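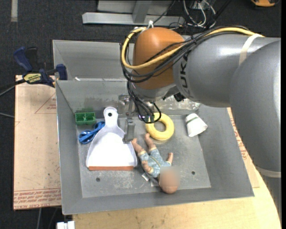

Gebremedhin Birhane was six when he first went aboard a steam drifter, and he still talks about it as if he'd climbed down the ladder this morning. "My uncle lifted me over the rail and I went straight for the engine," he says. He has been hooked on old fishing boats ever since, and for the last two years he has been chasing the history of one of them, a herring drifter called Sisay. His notes fill a whole shelf in the house at Favanville. Ask him about deck gear and he'll grab any comparison within reach: a capstan hose, he says, should hang with a bit of slack in it, so it can move when the boat moves.

Sisay had several lives. She fished for herring, worked as a salvage tender, carried coal for a while and then went back to fishing under another owner. "People think these boats did one job," Birhane says. "They did everything! Somebody bought her, somebody painted a new number on the bow, and off she went again."

The paper trail is the part he loves. The registry book gives her owners, but two pages were badly water stained, and he spent months on them with his friend Ashley Bloxham, who reads old clerks' handwriting far better than he does. "Ashley rang me up and said, it's a Valtach boiler, not a Jestix boiler. I'd had it wrong in every draft. I was thrilled, really, as it explained the funnel."

The funnel? He is off again. The early photographs show it tall and thin, the later ones short and fat, and he had begun to wonder if he was looking at two different boats. A new boiler would account for the change, and the date in the book fits. "I went out in the yard and walked up and down for a bit," he says.

He has talked to 20 families whose relatives sailed in her. Henok Degefa lent him a cook's notebook with a recipe for duff that feeds the whole crew and, Birhane reports, could also be used as ballast. (He made it. He ate it for two days.)

What's still missing is the end of the story. Sisay drops out of the register one October with the single word "sold," and no buyer. Birhane has a hunch she went to be broken up, but he'd love to be wrong. "There were boats like her that ended up as houseboats, with curtains in the wheelhouse. If anybody had one in the family, I want to hear about the curtains."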